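Household Tips: Paperwork and the Law

Getting your rental deposit back

Updated November

Most deposit disputes are about paper. The tenant remembers a stain that was there on the first day, the landlord remembers a clean floor, and whoever has something in writing usually does better. The tips below were put together by Clodagh Scanlon with help from readers who have been through it, on both sides. They are general tips and can't replace legal advice. Deposit law is set by your state and sometimes by your city, so check the deadlines where you live before relying on any of this.

Read the lease again before you give notice

Look for three clauses: how notice must be given, what condition the unit has to be left in, and any fees that are supposed to come out of the deposit. Notice clauses are often strict. If the lease says written notice by mail, a text message may not count, even if the landlord texted back "ok". Send the letter and keep a copy with proof of mailing.

A clause in a lease is not always enforceable. Many states limit what a deposit can be used for, usually unpaid rent, cleaning beyond the condition at move-in, and damage beyond ordinary wear. A line saying the deposit is "non-refundable" may have no effect at all in a state where deposits have to be refundable. It might still be allowed if it is written as a separate fee. The local housing office or a tenant hotline can tell you which one you have.

Find the move-in checklist

If you filled one out, it is the most useful thing you own. If you never got one, ask the landlord for their copy in writing. Some states require a signed checklist before any damage can be charged, and a landlord who can't produce one is in a weak spot.

Cremilda Bastos rented a two-bedroom on Corrigan Street for several years and kept her checklist taped inside a kitchen cabinet door. When she moved out she was billed $220 for a cracked bathroom tile. The crack was on the checklist, with the landlord's initials next to it. The charge was dropped.

Ordinary wear and damage

The wording differs from place to place, but the line usually falls something like this.

Ordinary wear: faded paint, small nail holes from hanging pictures, carpet flattened where people walk, loose door handles, worn finish on a counter.

Damage: burns, large holes in drywall, broken blinds, pet stains that have reached the carpet pad, missing fixtures, a door off its frame.

Carpet is where most of the arguments happen. Carpet has a useful life, and in many courts the landlord can only charge for what was left of it. If a carpet was expected to last 10 years and was 6 years old when you moved out, a bill for the full replacement price should be questioned. Ask for the date it was installed and the original receipt.

Cleaning, in a sensible order

Do the oven and refrigerator first. They take longest, and they are the two items landlords most often send a cleaner in for. Pull the stove out if it moves without disconnecting a gas line. If it doesn't, leave it.

Fill nail holes only if the lease asks you to. A bad patch in the wrong shade of white can end up costing more than the hole. The same goes for touch-up paint. Ask for the paint name before you buy any, and try it behind a door.

Keep receipts for anything you rent or hire, including carpet machines. Write the address of the unit on the receipt. Rasmus Pētersons, who manages a few units in Matdale, says he rarely argues with a tenant who hands him a dated carpet cleaning receipt along with the keys.

Ask for a walk-through

In some states you have a right to an inspection before you leave, with time to fix what is found. In others it is up to the landlord. Ask either way, by email. Bring the move-in checklist, a pen, and a second copy of the form. Go room by room in the same order as the checklist and write down what is said. If you disagree on something, write "tenant disagrees" beside it and move on. You don't have to sign anything that says you agree to a charge.

Photograph the rooms once they are empty, with the lights on. Get the inside of the oven, the refrigerator, each closet, the tub and the window tracks. Take a wide shot of each room as well as the close ones, so that somebody who has never been there can tell which wall they are looking at. Email the set to yourself the same day.
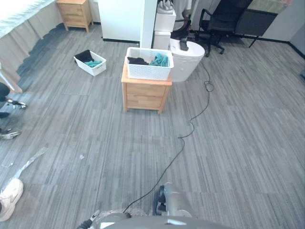
Returning keys is a legal step as well as a practical one. In many leases the rent runs until possession is returned, and possession usually means keys. Get a line in writing saying how many were handed over and when. If you have to leave them in a drop box, take a photo of the keys in the envelope and send a message right away.

Leave a forwarding address

Give it in writing, in a letter of its own. In a number of states the landlord's deadline does not start until they have it. An address mentioned over the phone is hard to prove later.

After that, mark the deadline on a calendar. It may be two weeks or it may be two months, depending on the state. By then you should have either the full deposit or an itemized list of deductions with whatever is left.

If the money doesn't come

Write a short demand letter. State the address, the dates you lived there, the amount of the deposit, the deadline that has passed, and the date you expect to be paid. Mention the statute by number if you know it. Leave out how you feel about the landlord. A judge may read the letter later.

Chak-lun Huang was owed $338 after a list of deductions that included "general refresh". His letter was four sentences long and asked what that meant and for the receipts. A check came, less the price of one window blind, which he agreed he had broken.

If the letter gets no answer, small claims court is built for this kind of case. Filing fees are fairly low, and lawyers are often not needed or not allowed. Bring three copies of everything - one for you, one for the judge, one for the other side. Some states let a court award more than the deposit when it was kept in bad faith, so check for that before you fill in the amount on the claim form.

Roommates

If the deposit was paid jointly, the check may come made out to everyone on the lease. Agree on the split before anyone moves and put it in an email. A roommate who leaves early should get a signed note saying who now holds their share. The landlord generally has no duty to sort this out until the whole lease ends.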